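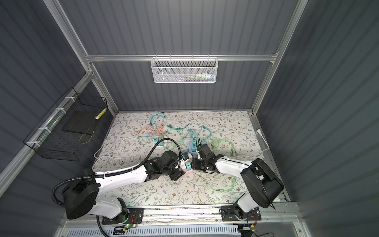

Llinos Pumphrey wrote in to say this whole page could be one line - watch the long cut of Harkaver, skip the sequel, go to bed. She may well be right. But the same questions keep coming in so they're all going here, and I'll add to it when I get a minute.

What is Harkaver?

A comedy, mostly. Iolo Foulkes wrote it and directed it, Waraporn Sitthichai plays the bailiff who gets sent to the wrong island and decides to stay. Slow first half hour. Stick with it.

Which version should I see first?

Long cut. The short one was done by Gough, the distributor, so they could fit in an extra evening showing, and it loses the ferry argument, both funerals and most of the brother. You can follow it without them. You won't care about anyone though.

How do I know which one I've got?

Look at the opening. Long cut starts on the harbour with no music. Short cut starts with the song and the bailiff already on the boat. The box doesn't help, both say "complete", and both have the same running time printed on the back, wich is wrong for either.

Is it the same as Road to Huladska?

No. Huladska is the sequel. Sold in a couple of places under the name Harkaver 2, hence the muddle. Same island, different bailiff, Sitthichai in it for one phone call.

Is the sequel that bad?

I've changed my mind on this more than once. First time I hated it. Second time I thought the wedding was as good as anything in the first film, and that Mared Howells as the registrar should have been given the lead. The last third is still a mess. If you've got a free Sunday, fine.

Why does Sitthichai barely blink?

Asked a lot! It's the character. Watch the scene where she reads the letter back to the farmer and he starts laughing before she's finished. She doesn't give him anything. Most comic actors would go for a little look at that point, a raised eyebrow at least, and she just folds the letter up. Then look at the very last scene again. That's the payoff and it only works if she's held back until then.

Is it suitable for children?

Swearing, some of it inventive. One goat dies, off screen. My nephew was bored by it and then quoted it for a month so I don't know.
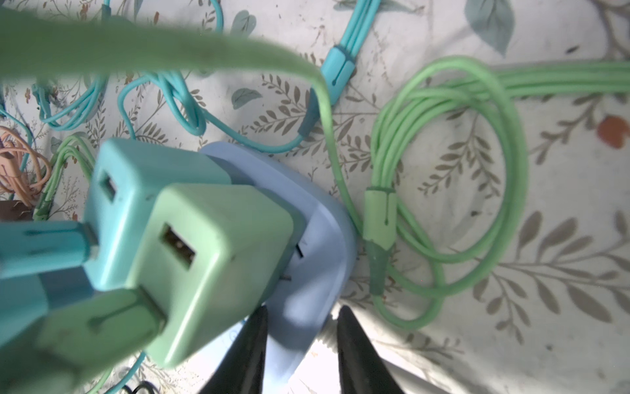 Where was it filmed?

Clisthorpe, nearly all of it. The pub is a real pub, the courtroom is the old grain store with a desk in it. The harbour wall you see in the long cut has since been rebuilt so don't go looking for the painted bit, it's gone. The cliff path is still there and still slippery.

Can I see it in a cinema?

The Clisthorpe showing is in May, Friday evening, long cut, at the old Regal. 600 seats and they did sell out last time. Doors half an hour before. Foulkes is down to do a talk afterwards, but he was down to do one last time too and didn't show, so don't book a train around it.

Is there a soundtrack album?

There was. Short run, only on vinyl, and it leaves off the accordion piece everyone wants. The accordion piece is the one over the closing titles and as far as I can tell has never been put out on its own. If anybody knows different please write in.

What do the numbers on the cell door mean?

3886 and 3147. Theories I've been sent: dates, map references, the designer's old phone numbers, a hymn book. Mared Dafis makes a fair case for the hymn book in the comments but there aren't many hymn books that go up that high. I think somebody in the art department painted what they felt like. In Huladska the door's been repainted and the numbers are gone, which has set people off again.

Will there be a third?

Foulkes says yes in every interview and then goes off and makes something else. Gough still have there name on the rights, last I heard. I wouldn't hold your breath. If it does happen I hope they bring back the brother, and keep it off the mainland - the best jokes in both films come from people who can't leave until the next boat.

Can you send me a copy of the long cut?

No. Sorry. Try the library first, then second-hand shops, and check the opening before you pay too much for it.

You got something wrong.

Probably. Comments are open, tell me which bit. If it's the goat, I know, there are two goats, I only count the one with a name.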